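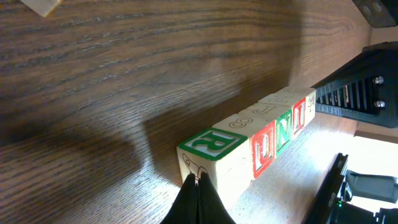

Four letter blocks in line during Brendholm's bench test of the Vemetti kit.

Brendholm holds back its recommendation for the Vemetti two-arm kit

AMBAYE, Jun 4, 2026 – Brendholm, the independent buyers' guide for classroom and workshop equipment, today published its full review of Vemetti, the tabletop robot kit sold by Drernent. The guide is not recommending the kit to schools or small workshops in its present form. It will look again if Drernent changes the software and the wording on the box.

Vemetti is sold as a pair of small black arms with two-fingered grippers, to be fixed along one side of a table. The buyer guides the arms through a job by hand, the software stores each run, and after enough runs the arms are meant to do the job without help. Drernent's sales material says the kit can be "working for you by lunchtime". Brendholm's testers would like to know whose lunchtime.

The review is based on one job, chosen for being dull. Alphabet blocks were put down on a wooden table and the arms had to bring four of them together in a straight row, sides touching. A small child can do it. It is also very close to the job shown in Drernent's own launch film, so the guide does not think the kit was treated unfairly.

Over three weeks in May the arms made 156 attempts without a hand on them. They finished 77, a little under half. An attempt counted as finished if all four blocks ended up in line with no gap you could see from a chair. Letters did not have to face any particular way, and no spelling was asked for. Had the testers asked for a word, the score would have been a good deal lower.

Most of the failures were of one kind. A gripper closed on the corner of a block instead of its flat sides, the block swung round, and the arm carried on as if it had a proper hold. The other common fault came late in the job, when the arm placing the last block nudged the ones already down. The software reported success in both cases more often than the testers think acceptable. A kit that fails is one thing to have in a classroom, and a kit that fails and shows a tick on the screen is harder to teach with.

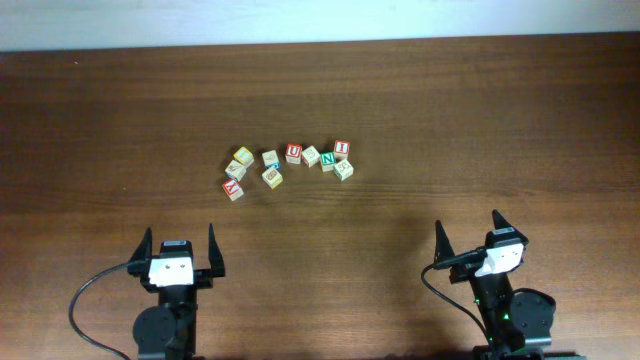 Starting position mattered a great deal. With the blocks close together and their corners pointing every which way, the arms had trouble choosing where to take hold, and results were plainly worse than when the blocks were set apart and squared up beforehand. Drernent's film uses blocks that are set apart and squared up. The instruction book does not say that this makes a difference, and the guide thinks it should.

Light was the second problem. The arms throw shadows over the table they are working on, and a change in the room during the day was enough to upset a job that had gone well in the morning. The book's advice is to "use even lighting". The reviewers tried that, with modest gains.

On the credit side, the arms themselves are decently made. The thin, tapered fingers can get between blocks that sit close to one another. Set-up took 33 minutes for a tester who had not seen the kit before, and the cables were the only part of it that caused bad language. Nothing broke. Guiding the arms by hand is pleasant and easy to pick up, and the review says plainly that this is the best thing about Vemetti.

The guide's main complaint is with the promises. The box speaks of learning a new job "from a handful of tries". The help pages, which a buyer is unlikely to read first, suggest up to 1,000 recorded runs for jobs that need both arms. These two statements cannot both be much use to a teacher with a double lesson and one kit.

Drernent was sent the results before publication. In its reply the company said that the software is updated often and that a later version handles close-set objects better. Brendholm asked for that version and was told it was not yet ready to be tested. The score therefore stands for the kit as it is sold now.

Buyers who want two sound little arms to take apart, write code for and learn from may still find Vemetti worth a look. Those who expect it to tidy, sort or pack anything while they get on with other work are advised to wait and to ask Drernent for a showing on their own table, with their own objects, under their own lights.

The full review, with the test method and the result of every attempt, is free to read on the Brendholm website. Brendholm bought the kit at the normal price and takes no advertising from equipment makers.

Press enquiries: Brendholm press desk, Ambaye.

ENDS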